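Search this site Enter keyword Go

Why Do We Fold Cloths?

Have you ever opened a drawer and found all the tea towels and dusters squashed together in one big lump? It's a bit of a muddle, isn't it! Today we're going to think about folding, which sounds like a very small thing, but people have been doing it for as long as they've had cloth to fold.

When you scrunch a cloth into a ball, lots of air gets caught inside, and all that air takes up room. When you fold it, you press the air out as you go, so the layers lie snugly on top of each other, rather like the pages of a book.

Want to have a go? Find a square duster and lay it on a table. Smooth it with your hands (take your time, there's no hurry at all). Bring one side over to meet the other and run your finger along the bend. That line is called a crease. Now fold it in half again, and you'll have 4 layers of cloth, all in one tidy bundle. 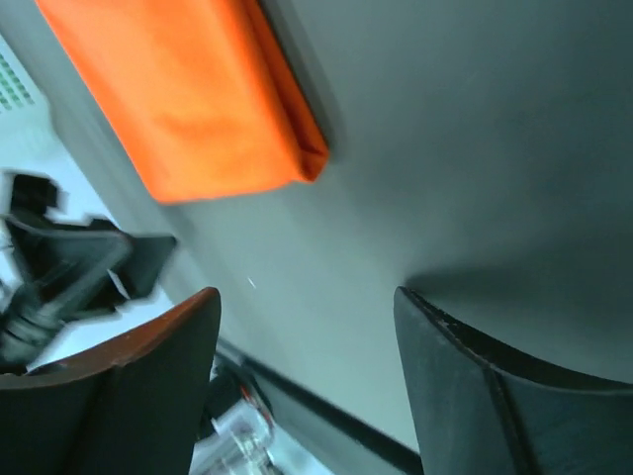 Why does a crease stay in a cloth after you open it out?

Cloth is made of tiny threads, and pressing them makes them bend. They stay a little bit bent until they're smoothed, washed or ironed.

Now see if you can fold a big bath towel, perhaps with a grown-up holding the other end!

200 shares 90 comments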